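Humidity swings and solid-top workbenches: seal both faces?
4 min read
Last updated: December

benchplane_ok
I have a solid maple top, 2 inches thick, bought from Gillis as a blank and left unfinished underneath. The shop is unheated overnight. Since the furnace in the adjoining room came on for the season, the top has cupped enough to rock a straightedge. Top face is oiled, bottom face is bare. Is it worth pulling the top off and sealing the underside, or is the damage done?

tenonrow
Seal it. An oiled face and a bare face exchange moisture at different rates, so the bare side shrinks first in dry air and the board follows. Two coats of the same finish on the underside, then leave it upside down on stickers until it stops moving. Do not plane anything yet. If you flatten it in the dry season, you will be flattening it again when the damp comes back.

millrace
I disagree with part of this. Oil is a poor moisture barrier on either face. It slows the exchange by very little, and the difference between an oiled face and a bare one is not enough to cup a top that thick. I would look at how it is fastened first. If the top is screwed tight to the frame along both long edges, it can't move across its width and the stress goes somewhere else.

benchplane_ok
It is screwed tight. Round holes, 3 screws per rail, no slots. The frame came as a kit from Kekana and the holes were predrilled that way, so I assumed they had allowed for it. 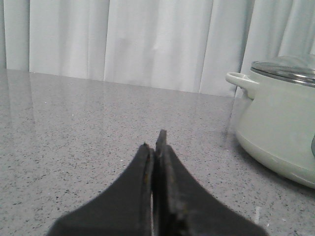
tenonrow: Round holes change my answer. Take the screws out before you do anything else and check the top again after it has sat free. Slot the outer holes across the grain, keep the center ones round so the top stays registered, and use pan heads with washers.

millrace
Agreed on the slots. Still not convinced the oil matters. I kept two offcuts from the same board in the Mellbridge shop through one winter, one oiled on one face, one bare all over. Both cupped toward the bark side by the same amount, as near as my feeler gauges could tell.

tenonrow
Offcuts lose moisture through the end grain, so they are not a fair model of a full-length top. Seal the ends and repeat it.

millrace
Fair point on the ends. They were not sealed.

quartersawn_gen
Adding a practical note from Genham, where the air gets very dry. I stopped arguing about finishes and put a hygrometer on the wall. Once I kept the room from swinging so far between night and day, the benches settled down. A film finish on all faces helps more than oil, but it is slick under a workpiece and I sanded mine back off the top. If you do flatten later, 100 grit is enough for a working surface. Going to 400 only makes it slippery.

benchplane_ok
Screws are out. The cup eased slightly by evening — less than I hoped. I will slot the holes, oil the underside anyway, and hold off on planing until the room is damp again.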